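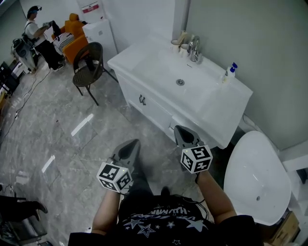 22 October 2020
E. Dudek, bench notes

Left gripper dropped out of tracking again on the vanity task. The pose log says it jumped 303 mm sideways between two samples, then came back as if nothing had happened. My wrist did not do that.

Polyxeni's theory is glare off the polished floor tiles confusing the marker detection. Maybe. If so I'd expect the right one to suffer too, and it logged clean for all 878 samples. She says the angles differ. Fine, but that explains any result we get.

My money is on the cable. Bent it by hand near the connector and got a dropout on the third try, none on the next several. Not proof of anything. The status light stayed green through the dropout, so that light tells us the thing has power and I'm going to stop reading more into it.

Worse: the Staltesis filter marked the run "good". It smoothed the jump into a quick sweep that looks like real motion. If an arm had replayed that over a sink counter it would have cleared the cups off and hit the faucet. No replay from this batch until someone has looked at the raw poses. I mean looked, not run the filter twice.

To do
-- swap left and right cables, same task, see which side fails
-- matte cover on the floor, as a separate run (P.)
-- ask Liapis what their jump limit is set to, and why run 452 passed

Recent entries
Sirer mount, loose screw again
Clock drift after restart
Brilanell battery swap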